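Spent the morning resetting the two-arm plate cell at Grustham. Short thread on what got changed.

1/ Finger screws first. Two had worked loose, so all of them came out and went back with fresh threadlock. 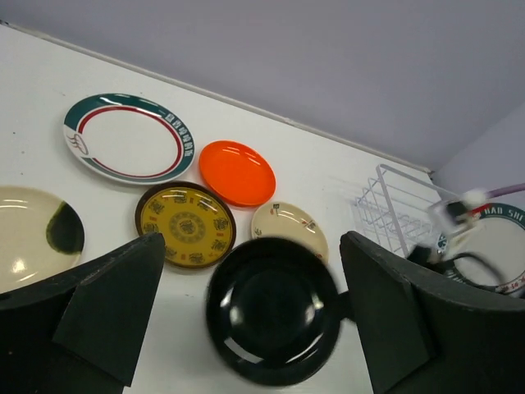
2/ Grip force was set to 72 on the Rieger controller and is now down to 600 counts on the new scale – different units, don't copy the old number across. I test with glossy plates like the black one, held upright between the fingers. The rack stays over by the corner.

3/ Wrist cameras wiped and recalibrated. Cable ties replaced.
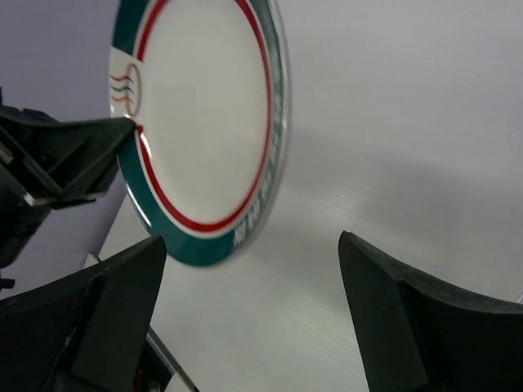
4/ Handover angle is the fiddly bit. I set it with the big plates, tilted steeply as on this teal-rimmed one, and adjust 2 degrees at a time. Values are saved under Clurier in the job list.

5/ Next check after 100 cycles. Spare finger pads are on order from Fusberg.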